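Archive home | By thread | By author | Previous | Next | Log in

Household list – clothes, mending and storage
Subject: Re: Folding vs hanging (was: the file-fold thing)
Reading time: 5 min

Hi all,

I've now had this method recommended to me by four separate people on this list, so I suppose I owe it a fair answer. Quoting the original so that the newer members know what I'm on about:

> From: Mareike Lindemann
> Subject: the file-fold thing
>
> I did the whole lot on Tuesday night and I am a convert!! Everything
> with a collar gets folded flat on a table, sleeves in, thirds, then
> thirds again, and stood up on its edge in the drawer like a file.
> I got 36 tops into a drawer that used to hold 14. You can see every
> colour at once. I have not touched the iron since. If your drawers
> are wide and shallow it works even better. The only trick is you
> MUST use a proper flat surface and not the bed, because the bed
> swallows the corners. I'd say get rid of the hangers altogether,
> they only stretch the shoulders.

Mareike, I'm glad it's working for you, and I did try. I gave it the better part of a weekend. But I have a few doubts, and I'd like to hear from somebody who has kept it up for longer than a fortnight.

First, 36 into the space of 14. I don't dispute your counting, but what sort of tops? If they're summer T-shirts then yes, I can believe it. My drawers are full of polo shirts and heavy work tops with collars, and a collar doesn't fold into thirds. It folds into a lump. You stand the lump on its edge, it leans on its neighbour, and by the time you've pulled two out for the wash the rest have slumped over like drunks on a bench. I tried the cardboard dividers from Virkden that were talked up here last winter. They bowed. I've since cut them up for seed trays.

Second, the flat surface. I agree about the bed, for what it's worth. But the answer in most houses is a folding table, and a folding table is small. Mine is a square one and I can get a child's jumper onto it with room to spare. A grown man's collared shirt is another matter. You lay down the collar end, you go to straighten the hem, and half the thing has slid off the side and is heading for the floor.

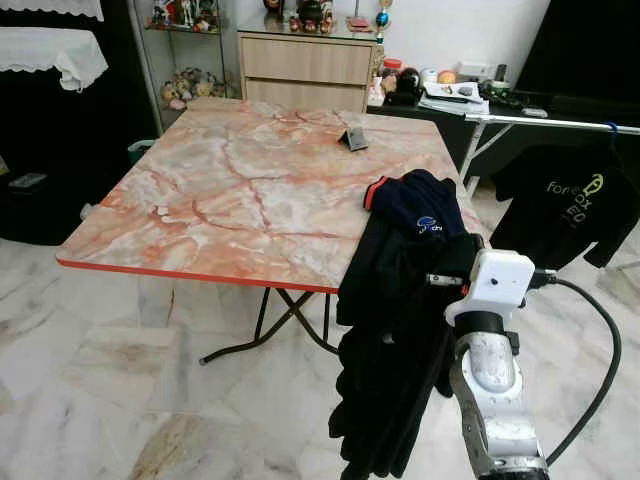 Konrad Thaler wrote back to me off-list when I grumbled about the table, and has said I may pass it on: slippery fabric on a slippery top will go over the side every time, and it's the weight of the part already hanging that does it. Put a towel down first. Start with the garment face down and the collar at the far edge, bring both sides in before you let go of anything, and fold the hem up toward you last of all. And if it's navy or black, don't bother folding it for a drawer, hang it, since you'll only be picking fluff out of the creases.

I've tried the towel and it does help, I'll give him that. I'm less sure about hems last. Done that way I end up with the bottom edge on the outside and it catches on the drawer runner. Perhaps I've misread him. Konrad, if you're reading, is the hem meant to end up inside the collar or under it?

Third, and this is where I really part company with the original post, hangers. "Get rid of the hangers altogether" is a strong thing to tell people. Yes, wire ones wreck a shoulder. A decent plastic one under a plain cotton T-shirt has never done me any harm that I could see, and I've got T-shirts that have hung on the same rail for years. A freestanding rack takes up next to no floor and you put things on it straight from the line. No folding, no thirds, no towel. What I would not hang is knitwear, which we can all agree on, I hope.

So my own arrangement, which I don't claim is clever: collars and dark things on the rack, tees in one wide drawer laid flat in two stacks, jumpers in the other. The stacks are no higher than my hand. I can't see every colour at once, it's true. I know what colours I own.

A word on the folding board as well, the Clutetti one, as Lewis Swanson asked. I borrowed my sister's. It makes a very neat square and it is slower than doing it by hand, once you count finding the board and putting the board away. It's also made for one size of shirt and mine isn't that size. I would not pay 30 dollars for it. I might pay five at a garage sale.

One thing I would like to be proved wrong on is the ironing. Mareike says she hasn't touched the iron since, but has she worn any of the 36 to something where it mattered? My file-folded ones came out with a crease straight across the chest, and a second one up the middle where the thirds met. The hung ones had nothing worse than a bump at each shoulder, and that drops out in the time it takes to make coffee.

If anyone has done the standing-up method with collared shirts for a whole winter, please write and say how often you had to refold the drawer. I don't mean tidied it for guests. I mean had everything out on the table again and started over.

Siv Nyberg

Recent in this list:
- Moth traps in a shared closet (Titilayo Obi)
- Re: Re: Virkden dividers, do they come in a deeper size?
- Odd socks, a proposal
- What do you keep on top of the dresser?
- Getting a stuck drawer runner to move again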